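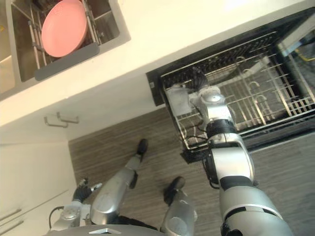 4. Geschirr einräumen und das Abtropfgitter benutzen

Bevor Sie Ihre neue Küche von Kasprzak so richtig in Beschlag nehmen, möchten wir Ihnen noch ein paar Worte zum täglichen Geschirr mitgeben. Das meiste werden Sie ohnehin so machen, wie Sie es seit Jahren gewohnt sind, und das ist auch gut so! Lesen Sie den Abschnitt trotzdem einmal in Ruhe durch, am besten mit einem Teller in der Hand und vor der geöffneten Spülmaschine.

4.1 Vorbereiten

1. Nehmen Sie das Abtropfgitter aus der Schublade und legen Sie es über eines der beiden Becken. Drücken Sie einmal kurz auf beide Enden. Wenn es kippelt, heben Sie es an und setzen Sie es neu auf.

2. Kratzen Sie Speisereste in den Abfall. Vorspülen unter fließendem Wasser brauchen Sie nur bei Eigelb, Haferbrei und allem, was über Nacht gestanden hat (das kennen wir alle).

3. Stellen Sie Teller, die noch auf ihre Runde in der Maschine warten, hochkant in das Gitter. So bleibt die Arbeitsplatte frei, und Sie haben Platz zum Schneiden und Anrichten.

Hinweis: Das Gitter darf auch einmal neben dem Becken stehen, etwa wenn Sie einen großen Topf schrubben. Legen Sie dann ein gefaltetes Küchentuch darunter. Halten Sie aber bitte Abstand zum Kochfeld, solange dort noch etwas warm ist.

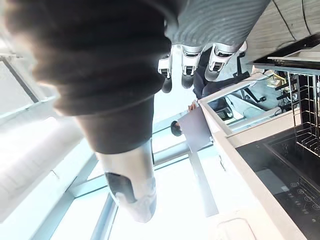 Abb. 4-2: Schwarzes Glaskochfeld mit Bedienfeldern, darüber das Drahtgitter

Vorsicht: Schalten Sie vor dem Abwischen des Kochfelds die Tastensperre ein. Ein nasser Lappen auf den Bedienfeldern kann eine Kochzone einschalten, und das merkt man manchmal erst, wenn es riecht.

4.2 Spülmaschine beladen

1. Öffnen Sie die Tür ganz und ziehen Sie den Unterkorb bis zum Anschlag heraus. Schauen Sie kurz nach, ob vom letzten Mal noch etwas Sauberes darin steht.

2. Fangen Sie hinten an. Fassen Sie jeden Teller am Rand und stellen Sie ihn zwischen zwei Drahtreihen, mit der Oberseite zur Mitte des Korbs.

3. Lassen Sie neben tiefen Tellern eine Reihe frei. Unser Kollege Ignacio Park, der die Musterküche in Godthorpe eingerichtet hat, schwört darauf, große und kleine Teller abzuwechseln, und wir haben uns das inzwischen alle von ihm abgeschaut. 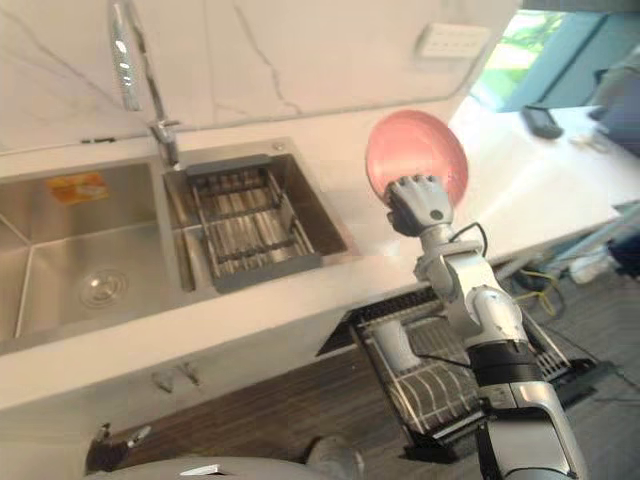 Seite zuletzt geändert: April

4. Tassen und Becher gehören mit der Öffnung nach unten hinein, leicht schräg, damit sich im Boden kein Wasser sammelt.

5. Drehen Sie beide Sprüharme einmal von Hand. Stoßen sie irgendwo an, steht meist ein Teller zu hoch oder ein Löffelstiel ragt durch den Korb.

6. Schieben Sie den Korb langsam zurück. Klappert es dabei, dann lieber noch einmal herausziehen und nachsehen, als hinterher eine abgeplatzte Glasur zu beklagen.

Hinweis: Für farbig glasierte Teller, zum Beispiel aus der Serie Hamik, empfehlen wir das Schonprogramm 7. Es dauert zwar länger, aber die Farben danken es Ihnen.

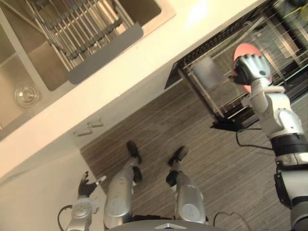
Lassen Sie die Maschine nach dem Programmende noch eine Weile einen Spaltbreit offen stehen, ehe Sie ausräumen. Beginnen Sie dann mit dem Unterkorb, sonst tropft es Ihnen von oben auf die trockenen Teller.

4.3 Becken und Ablauf pflegen

1. Nehmen Sie abends das Sieb aus dem Ablauf und spülen Sie es unter dem Hahn aus.

2. Wischen Sie den Edelstahl mit einem weichen Tuch in Schliffrichtung ab. Bei Kalkrändern hilft ein Spritzer Dridutine, den Sie gründlich abspülen.

Vorsicht: Kein Dridutine auf die Arbeitsplatte geben! Wischen Sie Spritzer sofort mit klarem Wasser weg.

Fehlt ein Teil oder sitzt das Gitter nicht richtig, schreiben Sie an Jalen Thibodeaux im Kundendienst und geben Sie die Teilenummer 41 an. Ersatzgitter liegen in der Regel auf Lager.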